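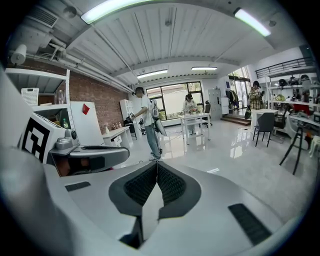 図1 手持ちグリッパ搭載カメラの視野。手前に筐体とマーカー、奥に実習室内の人物が写っている。

ロボット工学実習II 配布資料
第6回 手持ちグリッパと搭載カメラの比較試験

2019年7月12日
担当:Heloísa Sampaio

1. 本資料の位置づけ

本資料は、第6回実習において実施する手持ちグリッパの比較試験について、目的、手順および報告の要領を定めるものである。受講者は、6月に配布した第5回資料(カメラの内部パラメータ推定)をあらかじめ読み返したうえで出席すること。第5回の課題が未提出の者は、開始前に担当教員へ申し出ること。

2. 試験の目的

手持ちグリッパによる教示では、操作者の手の動きがそのまま軌道データとなる。データの品質を左右する要因は複数あるが、本実習では次の二点に限って扱う。

(1) 搭載カメラの視野に占めるグリッパ自身の割合と、それが位置推定に与える影響
(2) 把持面の材質と指の形状による把持の安定性の差

通信遅延および腕部の剛性については後期の講義で取り上げるため、今回の評価には含めない。

3. 視野の読み方

図1では、白い筐体が視野の下半分を大きく占めている。広角レンズを用いる場合、レンズに近い部分ほど歪みが強く現れる。図1左端の指が湾曲し、ぼやけて見えるのはその例である。このような領域から得た特徴点は、原則として位置推定に用いてはならない。

筐体の左上に取り付けた正方形の白黒マーカーは、グリッパ側の基準として用いる。マーカーはカメラとともに動くため、環境中の固定点として扱うことはできない。初学者の報告書には、マーカーの検出座標を室内座標系の値としてそのまま記載した例が毎年見られる。座標系の名称は、数値の前に必ず明記すること。

位置推定に有効な情報は、主として視野の上半分から得られる。梁、窓枠、手すりなど、輪郭が明瞭で動かないものは追跡に適している。これに対し、次のものには注意を要する。

・天井の蛍光灯:露光の設定によっては輪郭が失われる。
・光沢のある床:照明、窓、人物の反射が写り込む。反射像の見かけの位置は視点とともに移り、床面上の点として扱うと誤対応の原因となる。
・人物:静止しているように見えても、静的な特徴点とみなさない。
・屋外に面した窓およびガラス扉:日射の変化により、試行の途中で明るさが変わることがある。

各班は、グリッパ自身が写る領域を覆うマスク画像を作成し、マスクの有無による推定結果の差を確認すること。マスクの境界は、指を全開にした状態と全閉にした状態の両方で点検する。

4. 比較対象

本実習で用いる構成は、次の三種である。

構成A Ladalberg
標準の指部を装着した構成。把持面は平坦である。本試験における比較の基準とする。

構成B Stakivance
指部の延長部品を追加した構成。奥行きのある対象物に届きやすい一方、カメラの視野を遮る範囲が広がる。マスクは構成Aのものを流用せず、改めて作成する。

構成C Fang
先端を細くした指部を装着した構成。小物の把持に向くが、接触面積が小さく、対象物が指の間で回転しやすい。

制御器はいずれの構成でもWaronを使用する。制御器の設定値を班の判断で変更することは認めない。変更が必要と考えられる場合は、理由を記した書面を担当教員に提出し、許可を得ること。

5. 実施手順

5.1 準備
装置番号を記録票に記入し、レンズ面と把持面を専用の布で清掃する。マーカーの浮きおよび剥がれを点検する。配線が通路を横切る場合は、作業開始前に経路を見直す。

5.2 校正
校正板を異なる距離と角度から撮影し、内部パラメータを求める。再投影誤差を記録し、校正に使用した画像はすべて保存する。誤差の大きい画像を除外した場合は、その番号と除外の根拠を残すこと。

5.3 視野試験
開始位置に立ち、所定の経路に沿ってグリッパを移動させたのち、開始位置に戻る。始点と終点の推定位置の差を閉合誤差とする。移動は一定の速さを保ち、急な回転を避ける。視線を床に向けたままの歩行は禁止する。

5.4 把持試験
構成ごとに100回の把持を行う。対象物を持ち上げ、指定の高さで保持し、元の位置に戻すまでを1試行とする。途中で落下した場合、または保持中に対象物の向きが明らかに変わった場合は失敗とする。操作者は構成ごとに交代せず、同一の者が担当する。疲労の影響を避けるため、構成の切り替え時に休憩を設けること。

5.5 記録の確認
試行終了後、映像と指の開閉量の時刻が対応していることを、開閉の瞬間の映像により確認する。時刻のずれが認められた試行は削除せず、該当する旨を注記する。

6. 予備試験の結果と留意点

担当教員による予備試験では、視野試験用に3674枚の画像を取得した。このうち132枚は、動きによるぼけが著しく、追跡の対象から除外した。除外画像の多くは経路の曲がり角に集中しており、手首だけで向きを変えた箇所と一致していた。向きを変える際は、体全体をゆっくりと回すことが望ましい。

また、構成Bでは43枚において、延長部品の縁が環境中の特徴点として誤って検出された。マスクの境界を広げた後の再処理では、同じ箇所での誤検出は認められなかった。ただし、境界を広げすぎれば利用可能な特徴点も減少する。適切な幅は各班で検討し、採用した値を報告書に示すこと。

把持試験の予備結果は、受講者の判定に影響を与えるおそれがあるため、本資料には掲載しない。

7. 安全上の注意

頭部装着型の機器を使用する者は、段差および階段の付近で移動しながら操作してはならない。背負い式の装置を装着する際は、必ず他の受講者の補助を受けること。三脚の脚部は通路に張り出さないように置く。装置の異音または発熱に気づいたときは、直ちに操作を中止し、電源を切ったうえで教員に報告する。

8. 報告書

報告書は班ごとに1部を作成し、次回の講義開始時までに提出する。以下の事項を含めること。

・使用した装置番号と校正結果
・構成ごとのマスク画像および閉合誤差
・把持試験の成功数と失敗の分類
・視野の遮蔽と把持の安定性との関係についての考察

考察においては、観測した事実と推測とを区別して記述すること。図には番号と説明を付し、本文中で必ず参照する。生データは所定の共有領域に保存し、ファイル名には班番号と構成の記号を含める。

参考課題(任意)
構成Bの延長部品を短縮した場合、視野の遮蔽はどの程度改善すると見込まれるか。筐体の寸法とレンズの画角を用いて見積もり、計算の過程を示しなさい。

お問い合わせ:ロボット工学実習II 担当 Heloísa Sampaio | © 2019 ロボット工学実習II 無断転載を禁じます | ページの先頭へ戻る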